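Turnix opens hand-demonstration workspace for tabletop tasks

Gosness, 5 January 2021 - Automation developer Turnix has begun collecting hand demonstrations of everyday tabletop tasks at its Gosness office. The recordings will be used to train arm controllers that until now have relied on remote operation for their example data.

In the earlier setup, an operator moved the arm through a pair of handheld controllers while watching a video feed. The method gives joint positions that can be replayed directly, but it is slow. According to the company, a trained operator needed more than 100 seconds to pick up a bottle, turn it and set it down at a marked spot. Delay in the video link led operators to pause before each grasp, and the pauses were learned along with the motion.

The new procedure removes the arm from the recording step. The demonstrator wears a sensor kit on the hand and performs the task at normal speed. Hand motion and a wide-angle view are stored together and later converted to gripper poses. Edeltraud Marti, who leads the work, said the first task set is limited to bottles, cans and small items on a table.

"We chose objects that differ in height and surface," Marti said. "Shiny surfaces stay in. The controller will meet them anyway."

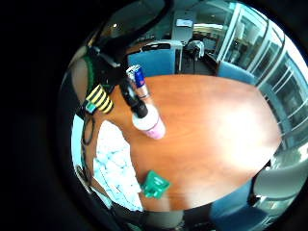 Reto Berchtold questioned whether recordings made by hand can replace remote control altogether. A person, he argued, corrects a poor grasp with small finger movements that a two-jaw gripper has no means of copying, and those takes have to be found and removed before training. He would keep remote operation for any task in which contact force matters, such as closing a cap.

Turnix intends to do so in part. Of the 6 tasks in the current plan, 2 will still be shown by remote control, and the results will be compared on the same arm. Takes in which the hand reaches a position outside the arm's working range are rejected during conversion - a step that now runs without manual review.

Joyce Mbwambo is responsible for the conversion software. She said the main open problem is timing: the arm cannot follow the hand at full speed, and slowing a take evenly also slows the closing of the gripper. A revised version that handles the two separately is in testing.

The company plans to run the comparison in April. Recording sessions in Gosness continue until then.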